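Paraeducator, Grades 1 and 2, Endinness Elementary School

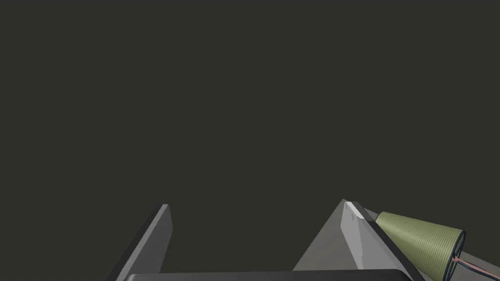
Do I need a teaching license to apply?

A high school diploma and 2 years of college credit are enough, or a passing score on the state paraeducator test. If you haven't taken the test yet, you can be hired first and take it by the end of March. The district pays the fee the first time.

The position
You will work with two classroom teachers, mostly in small reading and math groups. Mornings are spent in grade 1 and afternoons in grade 2. There is one recess duty a day and bus duty on the Rothe route every other week. Some students have individual plans, and you will be shown what is in them before you start.

Hours and pay
Full school days, student days only, plus two training days before you begin. Pay follows the support staff schedule, step 1 to step 6, depending on experience. Health insurance starts on the first of the month after hire. The building has 106 students in the two grades.

What we look for
Patience with young children and clear handwriting. You should be able to sit on the floor and get up again many times a day. Experience with phonics programs is helpful. Spanish is helpful but not required.

How to apply
Send a letter of one page, a resume and two references to Kai Oltmanns, Assistant Principal, Endinness Elementary, 74 Brillidcombe Road. You can also leave them at the front office between 8 and 3:30. Applications are read as they come in, starting Thursday, September 11, 2025, and the posting stays open until the job is filled. Interviews take half an hour and include a short read-aloud with a picture book of your choice. A background check is required before the first day.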